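About Us

The Rerkville School of Languages is an independent adult education college, offering part-time courses to residents of the town and the surrounding villages. We are a registered charity and are governed by a board of trustees.

Our history

The School began as an evening class in Dutch, held above the Van Dijk bakery for families who wished to write to relatives abroad. Classes in French and German followed, and the School later moved to its present home in Clerska House. The upper floor was added when the library outgrew the old cloakroom, where readers had been obliged to stand.

What we teach

We currently offer courses in 5 languages, from first steps to advanced conversation. Last year 268 students enrolled with us, many of them returning for a second or third course. Class sizes are kept small, and every new student meets a tutor before being placed in a group. Those who have studied a language in the past are often surprised by how much they remember, and we would rather move a student up after a fortnight than leave them in a class which is too easy.
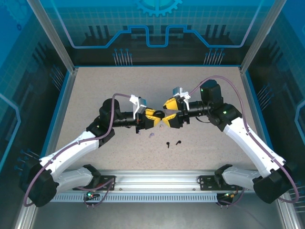
Teaching takes place in the daytime and in the evening. The autumn programme is published each summer, and late places may be offered until November. Students preparing for an outside examination should speak to the office early, as entry fees are paid separately and cannot be refunded by the School.

Our library

The Ikari Reading Room holds novels, dictionaries and newspapers for the use of all enrolled students. It is named after a former tutor who left the School more than 100 books, a number of them with her own notes in the margins. These may be read in the room but not borrowed. Other titles may be taken home for 2 weeks.

Our staff

The Principal, Pranab Sikder, joined the School as a tutor of Bengali and continues to teach the beginners' class. Tutors are qualified teachers, and most have lived or worked in a country where their language is spoken.

Fees and support

Fees are set each year by the trustees. A reduced rate is available to students on a low income – please ask at the office, where all enquiries are treated in confidence. Clerska House has step-free access from the rear courtyard, and large-print course materials can be provided on request.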